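Speaker notes: Restoring from backup when the backup server was in scope
Melaniia Savchuk, Plellgate
Remote session, 23 August 2020

Slide 1 - Title
Introduce self. Incident response at Plellgate, mostly mid-sized manufacturers and distributors. Slides go up after the session. Questions at the end, or in the chat, and Hedvika Slanina will collect them.

Slide 2 - Scope
Talk covers one case. Client is a parts distributor, 600 endpoints, 2 sites, one flat Active Directory domain. Client agreed to the technical detail being shared on condition that they are not named. Please don't guess in the chat.

Not covering: negotiation, insurance, attribution. The ransom note was generic and we had no reason to spend hours on it.

Slide 3 - Initial access
VPN appliance, unpatched, with local accounts still enabled alongside the directory ones. One of the local accounts belonged to a contractor whose engagement had finished. No multi-factor on local accounts. First logon we can attribute to the intruder was 19 days before encryption.

Mention log retention here. The appliance kept five days locally. We only have the earlier logons because someone had pointed syslog at a test collector and forgotten to turn it off. Do not present this as good practice.

Slide 4 - Lateral movement
Service account for the backup product was a domain admin. Password was in a deployment script on a share readable by all authenticated users. Go through the script line by line, it's redacted but the structure is intact.

From there: remote desktop to the backup server, console opened, retention settings changed, jobs left running. Jobs kept reporting success through the whole period. The daily status email was green on the morning of the encryption.

Slide 5 - What the retention change did
Spend time on this one. Retention on the main repository was cut to two restore points. The product's clean-up task then removed the older chains on its normal schedule, under its normal account, with normal log entries. No alert fired, as no alert existed for a policy edit. 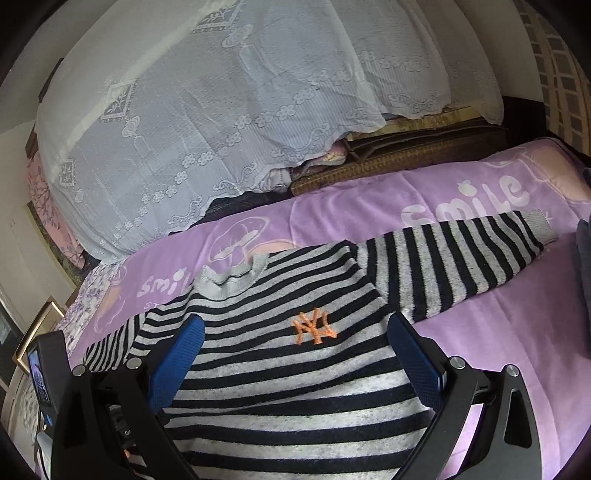 The second repository, on a Zostus appliance at the smaller site, was managed separately and had its own local credentials. The intruder reached its login page but we found no successful authentication. That repository held file servers and the finance database. It did not hold the domain controllers or the warehouse system.

Slide 6 - Recovery order
1. Isolated network segment, no route to production.
2. New domain controllers built clean. Directory objects exported from the old domain were reviewed before import.
3. Finance database from the Zostus copy.
4. File servers, same source, scanned offline before reconnection.
5. Warehouse system rebuilt from vendor media, stock levels re-entered from a paper count.

Step 5 took longer than the other four combined. If asked, the vendor could not locate the licence file for the installed version.

Slide 7 - Restore testing
Client had done restore tests, but single files only. A full server restore had never been timed. Over the inter-site link the finance database restore would have run past the weekend, so the appliance was driven to the main site and connected directly.

Slide 8 - Changes made afterward
Backup servers removed from the domain. Separate administrator accounts, hardware tokens. Immutable storage for the main repository, with the lock period set longer than the retention period. Policy edits forwarded to the SIEM and alerted on. Local VPN accounts disabled.

Note on immutability: check who can change the system clock. On some configurations moving time forward expires the lock. Gajdoš wrote up the test procedure we used, link on the slide.

Slide 9 - Detection content
Two rules, both in generic format. First rule: retention value decreased on any job. Second rule: interactive logon by a backup service account. The second is noisy for anyone whose admins share that account. Fix the sharing before tuning the rule.

Slide 10 - Questions
Likely one: would cloud copies have helped? Depends where the keys sit. In this case they'd have been in the same console.

If time is short, drop slide 7 and go straight to 8.

Comments (3)

brendia_ops
We run nearly the same layout at Brendia. Checked our service account after the talk and it was a domain admin too. Changed now. Does the first rule catch a job being deleted and recreated with a lower value?

M. Savchuk
No, that shows up as a delete and a create. You need a separate rule on job deletion. I'll add it to the file with the slides.

tallowgum
The clock point was new to me. Our storage takes time from the domain controllers, so I have some work to do this week.

Contact Plellgate | © 2020 Plellgate | Back to top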